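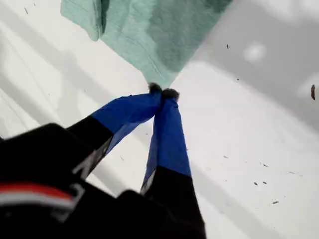 Fig. 4. Mint-green cloth over a white surface, dark specks on the surface.

4. Wiping down the white top

Read this section before the first use of your Jurkine worktop. The leaflet packed with the top says that one pass with any cloth will do. We have our doubts, and so do most of the people who write to us about gray smears after a week.

What you need

Two soft cloths in a pale color
A bowl of lukewarm water
Dish soap, a few drops
A hand brush or a sheet of stiff paper

Brinden sells a spray made for this finish. It smells pleasant. In our own trials we could not tell the sprayed half from the half cleaned with dish soap, so buy it if you like the smell.

Steps

1. Clear the top and look across it from a low angle, with a lamp or window on the far side. Crumbs and grit that vanish from above show up well this way.

2. Pick up loose specks first. Sweep them toward one edge with the brush, or slide the paper under them. Do not start with the wet cloth. Wet grit gets dragged, and a slight gloss shows every line it leaves.

3. Shake out the first cloth, away from the top. Hold it up by one point and let it hang so you can check both sides for anything caught in the weave.

4. Dip the cloth, wring it hard, and fold it in four. If it drips, wring it again.

5. Wipe in straight strokes from the back edge to the front. Turn to a clean face of the cloth after every few strokes. Circles are often recommended, and we have yet to hear a good argument for them.

6. Go over the whole top with the second cloth, dry. Letting it air-dry is supposed to be fine. With soft water it may be. Ours leaves rings.

7. Repeat step 1. Any speck that is still there after two passes is probably stuck down. Lay a damp corner of the cloth over it for a minute, then lift it off. Do not scrape.

Note: Dark cloths hide what they pick up. With a pale one you can see when it needs rinsing.

Note: The Kuruc catalog gives the coating a life of 1000 wipes. We don't know how anyone wipes, how hard, or with what, so treat that number with care.

CAUTION: No scouring powder, steel wool or melamine sponge. The last of these is sold as gentle. It is a fine abrasive and will dull the finish in patches.

CAUTION: Do not leave a wet cloth lying on the top overnight, especially a new dyed one. Wash new cloths once before using them.

If smears remain, you have most likely used too much soap. Repeat steps 4 to 6 with plain water. For marks that survive this, see section 11, and try the Olgate paste on a hidden corner before you believe the label.

Section revised by Brodie Sheehan, June 9, 2018.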